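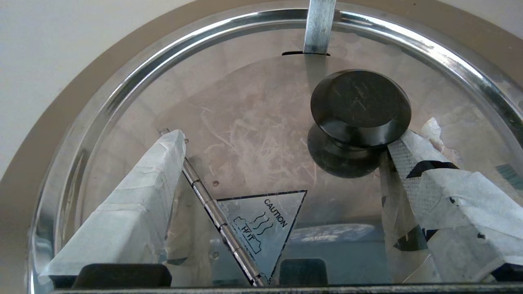
Round appliance, glass lid, from above.

31 May 2019. Sewing workroom notebook, back table.

Started the borders on the Mostley quilt, which I had promised myself would be done before the Herrero bag order. The bag order is now late as well, so at least they match.

The middle measures 70 inches across the top and slightly less across the bottom. I measured it again in case the bottom had changed its mind. Last time I trimmed the border to fit each side and got a quilt shaped like a slice of toast, so this time both strips were cut to the same length and eased in with a great many pins. The long side took it well. The bottom edge has a ripple near the left corner that I am calling quilting's problem.

Thread: used up the last of the grey Allent on the piecing and went over to Cudon cotton for the borders. The Cudon is a bit thicker and sheds fluff into the bobbin case at a rate that would stuff a small cushion. Brush it out at every bobbin change. I skipped one and got a bird's nest on the underside the size of a walnut, with 3 inches of seam to unpick. Tension down half a notch seems to suit it. Whoever uses the machine next, please put it back up for polyester, and please don't write "tension funny" in this book again without saying which way.

Corners: tried a mitre on the first one. It took most of the morning and came out at an angle known only to itself. Unpicked. Square corners with a contrast block instead, cut from the leftover rust print. They look deliberate if you haven't read this page.

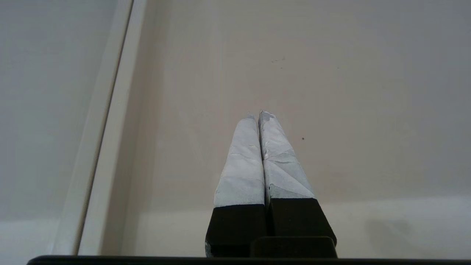

Photo: workroom album

Backing next. The wide sheeting was washed and has shrunk more than the shop said it would, so there are 2 inches spare on each side where I wanted four. Plan is to piece a strip down the middle from the green offcuts and pretend it was the design. Do NOT use the navy, it bled all over the test square, and the test square was cream.

Block count for the second Mostley top: 114 sewn and pressed, in the shoebox. Seams pressed to the dark side except for a handful I did while listening to the radio, which go wherever they liked. Check before joining rows or nothing will nest.

The big rotary cutter needs a new blade. It is skipping a thread every few inches and I have been leaning on it, which is how the ruler slipped. Ruler fine, strip ruined, now a binding test.

To do: baste before the heat of July, when crawling about under wadding stops being funny. Order more grey. Find the walking foot, last seen in the button tin.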